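### 4.2 Where the scrapes come from

We went into the Gulport garage expecting that most of the damage to parked cars would come from tight corners and careless turns, and it took us a good while to let go of that idea. Over the June visits, Kwadwo Fiadzo and the rest of us looked at 800 parked cars and wrote down every scrape we could find on a painted door edge or side panel. Of these, 300 had at least one mark at the height where a neighbor's door would meet it — a good deal more than we had guessed from our first, shorter visit to Faltthorpe.

Foam door guards seemed to help, though we would like to be careful here. Drivers who buy guards may well be the same drivers who park farther from everyone else, and our notes can't tell those two habits apart. We come back to this in Section 5, where the Mahama garage, with its wider bays, makes for a kinder comparison. 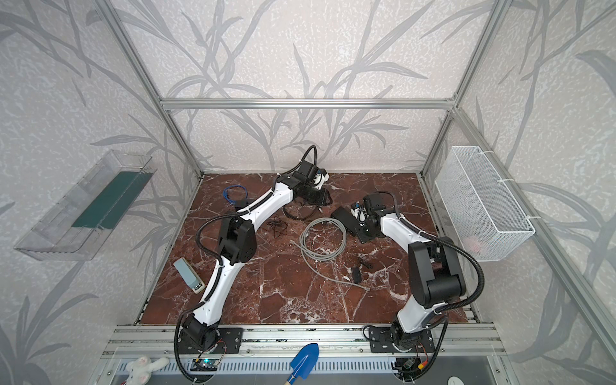
**Figure 2.** Marble-patterned tabletop and two robot arms inside an aluminum-framed enclosure.

### 4.3 How thick is thick enough?

Most of the guards we came across were 12 millimeters thick, and a few drivers at the Gistden garage had put 2 strips side by side on each door. We understand the wish to be safe, but the second strip mostly covered metal that a neighboring door would never reach. Placement mattered more to us in the end: a single strip set at the widest point of the door lined up with most of the marks we had recorded, and we used that position for all the fittings described in the next section.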